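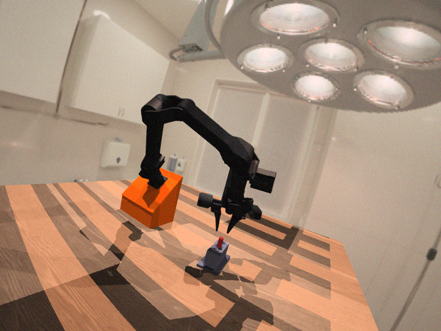
My first season with a veggie box
Jan 25, 2024

So I finally caved and signed up for a farm share! Funmilayo Abubakar at work had been going on about hers since September (she gets the big one from Breathnach, the family farm out past Sunbridge) and after she left a bag of her spare silverbeet on my desk I thought, fine, I'll have a go.

I got the small box, which is $76 a fortnight, and you pick it up from the hall on your way home. Small is a generous word. The first one had so much zucchini in it that I rang my mum to ask if you can freeze it. You can, grated, with the water squeezed out, and it goes straight into fritters or a chocolate cake without anyone under twelve noticing.

What's been good

The tomatoes, oh my goodness. They come in all odd shapes and a few are split at the top, and they taste like the ones my grandad grew up the side of his garage. I've been having them on toast with too much salt most mornings. The beans were lovely too, and there was a bunch of basil so big I made two jars of pesto and still had some going black in the fridge by Sunday.

What's been less good

Kohlrabi. I've had 3 now and I still don't love it. I tried it roasted (bland), then in a slaw with apple and lemon, which was better, and the last one is sitting in the crisper looking at me. If you have a recipe, please pop it in the comments!

I'd also like to know what's coming a bit earlier. The list goes out the night before pickup, and by then I've usually done the supermarket shop and bought the same carrots.

Am I saving money? A little, I think, mostly on herbs and salad. I'm definitely eating more greens, and we've had takeaway less often. I've signed on again until the end of autumn, and Funmilayo says the pumpkins are enormous, so I'd better clear some room in the pantry.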